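Print this article | E-mail this article

2nd September

By our crafts correspondent

The bead shop in Flarnstead opens at ten, and on Saturdays there is usually a queue. It sells loose beads by weight, cord by the metre and clasps out of shallow drawers. Two years ago the unit was a phone repair counter. The owners took it on a short lease and expected to be gone by January. They have since signed for another 4 years.

Beadwork never went away, but for a long time it was thought of as something for children on wet afternoons. The kits came in plastic tubs with elastic that snapped within a week. What has changed is the age of the people buying. Most customers in Flarnstead are adults, and many of them arrive with something broken in an envelope and want to know how to put it right.

Repairs now bring in more than new pieces. A restring costs 45 pounds for a long necklace with a knot between every bead, and a good deal less for a plain bracelet. The knots take the time. Each has to sit tight against the bead before it, and if one is loose the whole row will shift and rub. Silk is still the usual thread for pearls. Glass and stone are harder on it, and the shop uses a coated nylon for those.

Much of the glass comes from Hnatiuk, a small importer which buys up old factory stock and sorts it by hand. The colours are named on the packets, though the names are not much help. Two packets marked as the same green can look quite different by a window. Regular buyers have learnt to get all they need for a piece in one go, with a few over for breakages.

Sirier, which runs evening classes in Zornanville, has seen the same change. Its beginners' course had 400 people on the waiting list last winter, and a second room has been rented to cope. The first evening is spent on a single stretch bracelet – choosing the beads, checking the holes for sharp edges, and tying off with a surgeon's knot. The next 2 sessions move on to crimps and clasps.
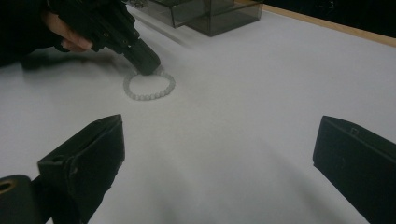 Stretch cord has a poor name among serious makers, and some of that is deserved. It perishes in sunlight and does not like hand cream. It lasts far better if it is pulled a few times before threading, so that it does its slackening before the beads go on. Size matters too. A bracelet made to the exact measure of the wrist will be too tight once it is tied, as the beads take up room on the inside of the loop. The larger the bead, the more has to be added.

Storage is the other common fault. Bracelets hung on a hook will sag over time, and they are better kept flat in a drawer or a lined box. Glass can be wiped with a damp cloth and left to dry before it is put away. Soaking is a bad idea for anything strung on silk.

The Flarnstead shop takes repairs from Tuesday to Saturday. Classes in Zornanville start again this month, and places on the daytime course are still open.

Print this article | E-mail this article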